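Surface water: how the drained area at Olcombe was reassessed

The January bill for surface water drainage was worked out on a new basis, and several members have asked what changed. The old charge was a flat amount per building. The new one depends on the area of hard surface that sends rain to the public sewer. The site measures 1325 square metres inside the boundary. Of this, 442 square metres is roof and 644 square metres is paving, and the remainder is planted ground which does not count.

The survey was carried out by Debora Negri of Vrabec, working from the drainage plans and a dye test at each gully. The dye test settled two points left open by the plans. The rear downpipe discharges to the sewer, although the plans show a soakaway. The narrow channel by the bin store runs to the planted ground and has been taken out of the assessment.

Roof area is measured flat, as seen from above. The pitch makes no difference to the volume of rain caught, so the slope length of the tiles should not be used. Members checking the figures with a tape on the old elevation drawings will get a larger number, and it will be the wrong one.
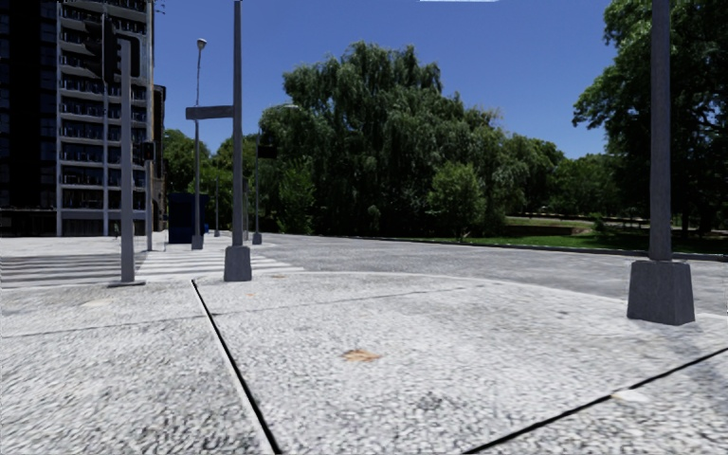
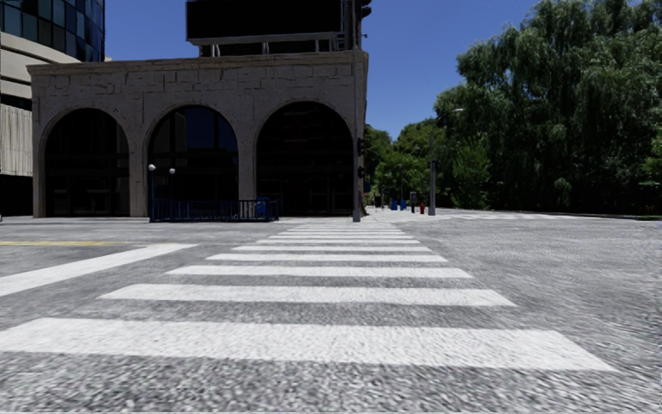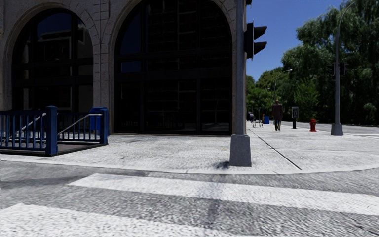
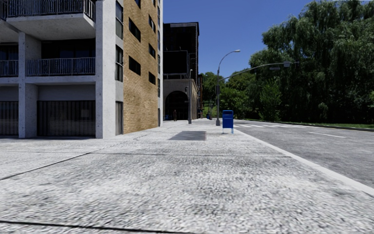 Paving is harder to assess than roofing, as the share of rain that runs off it varies with the surface, the fall and the length of the shower. The usual method is to multiply the area by a run-off coefficient between 0 and 1. Close-jointed slabs sit near the top of the range, and thin dark seams between the slabs can be seen in the first and last pictures. A joint filled with mortar passes almost no water. A joint filled with sand passes a little when new and less each year as fine dirt collects in it. The survey therefore gives no allowance for joints unless the paving was laid as a permeable system, with open-graded stone in the joints and below the bed. Ours was not.

The second question concerns storage. Rosario Marchetti has put forward a 3000 litre tank on the rear downpipe, to supply the garden tap and reduce the drained area. The arithmetic for the first purpose is good. One millimetre of rain on one square metre is one litre, so if the whole roof were led to the tank it would fill from empty in under seven millimetres of rain, before losses. In practice only the rear slope drains that way and the first flush from each shower should be diverted, so filling would take longer.

For the second purpose the tank does less. A full tank holds nothing back, and the overflow has to go somewhere. If it goes to the sewer, the roof still counts as connected and the charge stays as it is. To remove the rear slope from the assessment the overflow must reach a soakaway, sized on a percolation test and set at least five metres from the building. The clay at this end of Olcombe may not drain well enough. A trial pit would show this, and it should be dug when the ground is already wet — a pit dug in a dry spell will flatter the result.

Pernisar have been asked to price the trial pit and the tank separately. The Plukero leaf filter already fitted to the front downpipe can be reused at the rear, as the pipe diameter is the same.

Comments

T. W.
Does the bike shelter roof count? It has a gutter but I have never found where it goes.

Debora Negri
It drains to the planted ground and was left out. The gutter outlet is behind the end post.

Margin27
We had a percolation test two streets over and the water was still in the hole the next morning. I would get the pit done before anyone orders a tank.

Rosario Marchetti
Agreed on the order of work. The tank would still be of use for the garden tap if the pit fails.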